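Shelves in a bathroom cabinet swelling at the front edge, replace or seal?

Posted in Home Repair > Bathrooms

Snežana Omerović

We bought a place last July with a built-in cabinet in the bathroom. It's the light wood-look stuff. Two of the shelves have started to puff up along the front edge, and on one of them the surface layer is lifting so you can get a fingernail under it. The doors and sides are fine so far.

The bathroom has a fan but it's old and loud and we don't always run it. Two people shower every morning between 6:30 and 7:30, and the mirror stays fogged for a good while after.

A handyman quoted me 2,000 to tear out the whole thing and put in a new cabinet. That seems like a lot when most of it is in good shape. Can I sand the swollen part down and seal it? Or get new shelves cut and keep the box? I own a drill and a hand saw and not much else. I don't need it to look perfect. I would like it to last a few years.

The damaged shelves aren't in these pictures, but the rest of it is the same style.

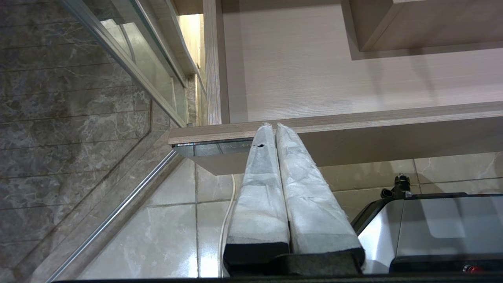
Light wood-grain shelf board and the cabinet panels next to it.

Also, does it matter that the shower is in the same part of the room? It's a glass enclosure and it doesn't leak as far as I can tell. The previous owner left a folder with a receipt in it from a shop called Kellgate, but the phone number doesn't work anymore.

Fedir Mykhailiuk

Don't sand it. If the core is particleboard, and in a cabinet like that it usually is, the chips have swelled and they won't go back. Sanding takes off the surface layer, which is the only thing keeping water out, and next month it will be worse.

Replace the two shelves and leave the box alone. I did this in a rental unit. What I would do:

Take one shelf out and measure it at both ends and in the middle. Old cabinets are often out of square, so measure the opening too and go by the smaller number. Take off another 1/16 inch so it slides in without scraping.

Get the thickness right. Shelves are commonly 5/8 or 3/4 and the pins or clips may be made for one or the other. Measure at the back edge where it hasn't swelled.

Have the store cut it. Many lumber yards will make a couple of straight cuts for a small charge, and their saw will chip the face a lot less than your hand saw. I paid about 50 for material and cuts together.

Seal all four edges before it goes in, including the back one. People do the front and forget the rest. If you buy plywood, two thin coats of water-based polyurethane, light sanding between them. If you buy melamine board, use iron-on edge banding and run a thin line of clear silicone where the banding meets the face, then wipe off the extra.

Let it cure for a few days before you put towels on it. Dry to the touch is too soon. Mine stuck to a stack of washcloths.

Matching the color is the hard part. Bring the old shelf to the store with you, a phone picture won't do it.

Ga-eun Woo

Just paint it? We painted ours with some leftover Trunell cabinet paint and it looks ok. I don't remember if we primed it.

Unnur Vestergaard

I agree with Fedir on the shelves, but new ones will do the same thing if the air in there stays wet. Fix the fan first.

Hold one square of toilet paper up to the grille with the fan on. If it doesn't stay there by itself, the fan isn't moving much air. Turn it off at the breaker, take the cover down and vacuum the blades and the flap in the duct. Mine had a flap stuck shut with lint and it had been blowing against it for who knows how long. After that, run it during the shower and for half an hour when you're done. A timer switch is cheap, and an electrician can swap it in if you don't do wiring.

On the shower question, yes, the distance matters some, but steam gets everywhere in a small room. Check the bottom edges of the panels with your finger. That's where water sits after it runs down, and it's the first place the surface lets go.
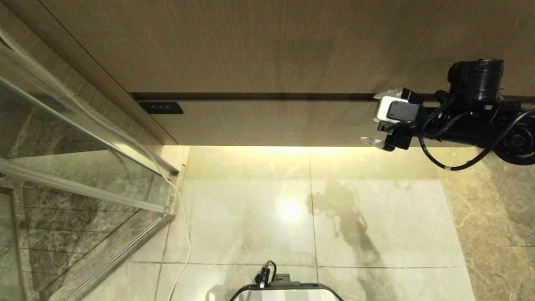

Wood-grain panel with the light strip on along its lower edge, glass shower at left.

If you have a light strip like the one in the picture you posted, look at the panel edge beside it too. Wipe it with a dry cloth when you wipe the mirror, and don't spray cleaner straight at it.

As for the 2,000, I'd get a second quote before agreeing to anything, and ask for one that covers only the shelves.

Snežana Omerović

Thanks. I'll do the fan this weekend and then take a shelf to the lumber yard. The back edge measures 5/8.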